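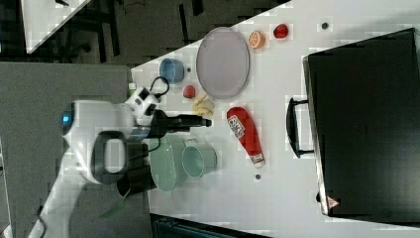
*Fig. 1. Banane jaune, plateau blanc.*

# Séance 4 : maturation des fruits après récolte

Polycopié Darnano, p. 38 et suivantes. Version du 25 avril 2018.

## 1. Rappels

Un fruit récolté reste un organe vivant. Il respire, consomme ses réserves (amidon, sucres, acides organiques) et perd de l'eau par transpiration. La vitesse de ces pertes dépend de l'espèce, du stade de récolte, de la température et de la composition de l'air.

On distingue deux groupes :

- **fruits climactériques** : banane, pomme, poire, tomate, avocat, kiwi. La respiration augmente fortement au début de la maturation, avec une production élevée d'éthylène. Ces fruits peuvent mûrir une fois cueillis.
- **fruits non climactériques** : orange, citron, raisin, fraise, cerise. Pas de pic respiratoire. Cueillis trop tôt, ils changent parfois de couleur mais leur teneur en sucres n'augmente guère.

Le classement n'est pas toujours net. Pour le melon, il varie selon le type variétal (voir TD 3).

## 2. Rôle de l'éthylène

L'éthylène (C₂H₄) est une hormone végétale gazeuse. Sa synthèse part de la méthionine et passe par l'ACC, oxydé ensuite par l'ACC oxydase. Cette dernière étape demande de l'oxygène : une atmosphère appauvrie en O₂ ralentit donc la maturation.

Chez les fruits climactériques, l'éthylène stimule sa propre synthèse. Une pomme très mûre enfermée avec des fruits verts suffit à déclencher leur maturation.

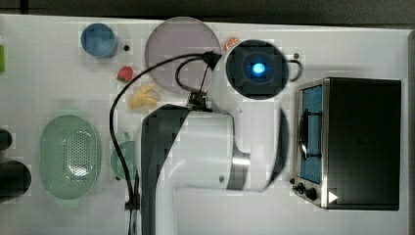
Trois changements sont à connaître pour la banane :

1. dégradation de la chlorophylle, qui laisse apparaître les caroténoïdes de la peau ;
2. hydrolyse de l'amidon en saccharose, glucose et fructose ;
3. ramollissement de la pulpe sous l'action des enzymes pectiques.

## 3. Froid et dommages

Le froid ralentit la respiration. Les fruits tropicaux supportent mal les basses températures : en dessous de 12 °C, la peau de la banane brunit et le fruit mûrit mal, même ramené à température ambiante.

## 4. Travaux pratiques

Lot 769, fourni par Tovberg. Par binôme :

- peser 100 g de pulpe, mixer avec 200 mL d'eau distillée, filtrer ;
- mesurer le pH et l'indice réfractométrique du filtrat ;
- déposer une goutte de solution iodée sur une tranche fraîche et noter l'étendue de la coloration bleu-noir.

Corriger l'indice de la dilution avant de comparer avec le tableau B du polycopié. Rincer le prisme du réfractomètre entre deux mesures.

Compte rendu à déposer dans le casier du laboratoire avant la séance 5. Chapitre à lire d'ici là : atmosphères contrôlées, sections 1 et 2.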